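Forums Hardware Simulation Buy and Sell Search Log in

Stock fingers or tapered fingers for a wrist camera setup?
Simulation > Grippers and Hands
6 min read

tanbark_lou
I need to pick a gripper model before November and would like opinions from people who have run both. We are on an arm model we call Ellen, with a wrist camera looking out over the palm. The two candidates are the stock Drastov parallel gripper and the Rinaldi one with the tapered fingers. Everything is in simulation for now. The real arm comes later and I would like to avoid redoing the camera mount.

What I care about, in order: how much the camera can see past the palm, whether the fingers stay in view at full opening, and how the controller behaves when the target is thin. Most of our tasks are knobs, levers and handles. We don't do much picking from bins.

So far I have 34 runs on each gripper with the same controller settings. The tapered one finished 31 of them. The Drastov did worse, but I think part of that is my tuning, so I'm not going to post its number until I have redone it.

This is the view I am working with. Fingers open, nothing between them.
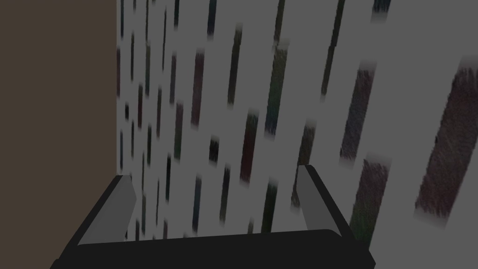 Does the wrist camera need to see both fingertips?

For closing on a thin part, it should. If one tip leaves the view, the policy has to guess where the center of the grip is, and on our setup the guess drifts toward the finger it can still see.

pegboard77
I would be careful with that last part. We ran a whole month with one fingertip out of view and the results were fine. The arm knows its own joint positions and the gripper reports its opening. The camera is there to find the target, and the fingers are already known.

What hurt us was the palm. If a third of your pixels are black housing, you are paying for pixels that never change. Tilt the camera up a few degrees before you go shopping for fingers.

tanbark_lou
I did try tilting it. I get more background and lose the bottom of the target in the last part of the approach, right where I need it. The opening report helps in simulation, where it is exact. I don't expect it to be exact on the real one.

slowservo
Agree with lou on the opening report. Ours had enough play in it that I stopped feeding it to the policy.

On the thin target question, I think people pay too much attention to finger shape and too little to how far the palm stops from the part. For anything with a stem I want the stem between the fingers before the controller is allowed to close, and I want the head of the thing clear above the tips. I set that as a plain condition in the controller. If the stem isn't inside the opening, it can't close. A lever with a ball end is a good one to test on.
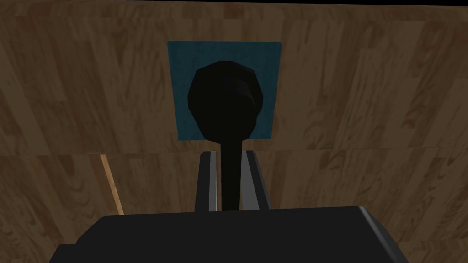
After that it is a matter of force. I start low and step it up until the part stops sliding in the grip, then I leave it alone. People set the force high on day one and then wonder why the arm shoves the whole fixture when the fingers are off center by a hair. In simulation it's worse, because a stiff contact can throw the part out of the grip in a single step.

If you want a fair comparison, run both grippers with the same stop distance from palm to part. Don't use the same wrist target. The two palms are different depths, and a shared wrist target will favor whichever one you tuned first.

tanbark_lou
That is probably my mistake. I used the same wrist target for both. I will redo the Drastov runs with a matched stop distance.

pegboard77
Still not convinced the fingers matter. I would bet the gap closes once you fix that.

rivet_and_rye
Coming at this from the camera side. I run Rando for the controller and I have changed cameras more often than grippers. Two things to check.

First, field of view. A wide view keeps both fingers in but makes the far surfaces small, and fine texture turns to mush at low resolution. If your policy was trained with speckled or patterned surfaces, look at what it really gets after the image is scaled down. Mine looked good on the monitor and awful at training size.

Second, brightness. Dark fingers on a dark surface are a problem. A light edge on the inner face of each finger helps a lot, and it costs nothing in simulation. I added one to mine and then painted the same strip on the real fingers so they would match.

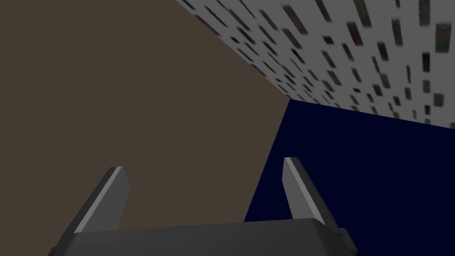
I also log every approach from the wrist camera with the gripper fully open, and I go through the failures by hand. In run 3812 the arm came in rotated and never corrected, and I only caught it by stepping through the log. The score for that run just said failed, same as all the others.

slowservo
The light edge is a good tip. How wide is yours?

rivet_and_rye
Up to 3 mm. Wider than that and it started to throw off the finger mask, at least with my settings.

pegboard77
You can get the same thing by rendering the mask directly and skipping the paint.

rivet_and_rye
In simulation, sure. I don't get a free mask on the real arm -- that's why I painted it.

pegboard77
Fair enough. I never left simulation with that one.

tanbark_lou
Thanks, all. Plan for now: same stop distance on both, slowservo's close condition, light edges on both sets of fingers, camera tilt left where it is. I'll post both numbers here when the runs are done. If the Drastov catches up I will stay with it, mostly because we already have the mount drawn for it.

slowservo
Post the force settings too, please.

Related threads
Rinaldi fingers: where to set the contact point
Rando controller drops frames with two cameras
Wrist camera or fixed camera for drawer handles
Ellen arm model: joint limits look wrong
Low resolution textures and what the policy sees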